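Hudden Short Film Festival: Frequently Asked Questions

When does the festival take place?
Screenings run for two weekends in February. Doors open at 6 p.m. and the first program starts at 6:40.

Where are the films shown?
At the Stoso, on the main screen, which seats 400. The upstairs room is used for talks only.

Do I need a ticket for each program?
Yes. Tickets are sold per program, and each one runs for a little under two hours. A pass covers all of the evening programs but you still have to reserve a seat.

Can I bring children?
The afternoon animation program is open to all ages. Evening programs are 16 and up.

Are films subtitled?
Everything not in English has English subtitles. Mạch, the opening film by Nga Mạc, also has captions for the English dialogue.

How are films chosen?
We had more than 3,000 entries this year. Tuấn Cao and Lilla Csizmadia make the final selection with a group of readers. We can't send notes on films that weren't picked.

What can I take into the theater?
Small bags and pouches are fine. Backpacks and suitcases have to be left at the coat check, which costs $2. Drinks need a lid. No hot food.
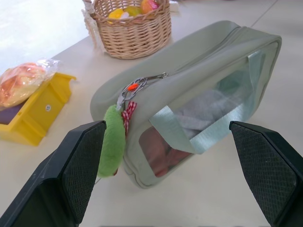 Can I get a refund?
Up to 24 hours before the program, yes. After that you can exchange for another program if seats are left. Write to Abdelghani Bouazza at the box office with your order number.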